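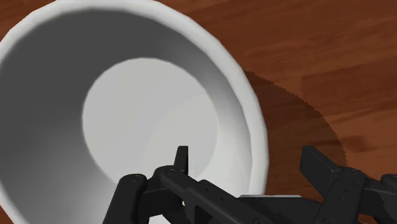
A white bowl with a thick rounded rim, rendered, looking down toward the floor of the bowl.

Wednesday, January 13, 2021

Glaze fit is mostly arithmetic, according to Védís Frandsen, and the arithmetic is usually done too late. She has run the test kilns at Damgaard for long enough to have a shelf of failed tableware behind her desk, each piece marked in pencil with a firing number.

"People bring me a crazed plate and ask which glaze to buy," she says. "I ask for the expansion figure of the clay. They don't have it. So we start there."

Crazing is the network of fine cracks that forms when a glaze shrinks more than the body beneath it on cooling. The glaze ends up in tension, and glass is weak in tension. The opposite fault, shivering, comes from a glaze under too much compression, and it shows first at rims and handle edges, where flakes lift off. Frandsen regards shivering as the more serious of the two. "A crazed bowl leaks and stains. A shivered bowl puts a sliver of glass in somebody's soup."

Her usual correction for crazing is to add silica in steps of 2 percent, firing a tile at each step. She stops at the first tile that survives the thermal test, then goes one step further for margin. The test is simple: the tile goes from boiling water into ice water and back, 5 times, and is then rubbed with ink and wiped. Any line that holds ink is a failure.

"Ink is cheap and it doesn't argue. I have seen tiles pass by eye under a good lamp and come up like a road map."

The body she uses most is Dindberg, a buff stoneware that she fires to 2,000 degrees Fahrenheit for the bisque. Lower than that, she finds, it takes up too much glaze and the coat goes on uneven. She has also worked with Zakar, a whiter clay with a shorter range, and stopped using it for anything with a wide foot. "It slumps. Not every time. I would prefer every time, then I could write it down."

On delayed crazing she is less certain. Some pots leave the kiln sound and crack months later, after the body has taken up moisture and swelled slightly. Porosity is the obvious suspect, and she measures it by weighing a fired bar dry, boiling it, and weighing it again. Her records on this run to 1,846 bars. Asked whether they settle the question, she says they settle it for Dindberg.

"For other clays I would be guessing. An open body moves. How far it moves before the glaze gives up depends on how thick you glazed it, and nobody measures thickness properly, including me until last April."

She now scratches through the wet coat with a needle on every test piece and records the depth. The sheets go to Darragh Mac Suibhne at Skollulora, who mixes the production batches and has sent some of them back with questions.

"He wanted to know why two tiles from the same bucket had different depths. I had dipped one after lunch. The bucket had settled. So now the sheet has a line for stirring."

She is working on a matte white next. The first tiles crazed.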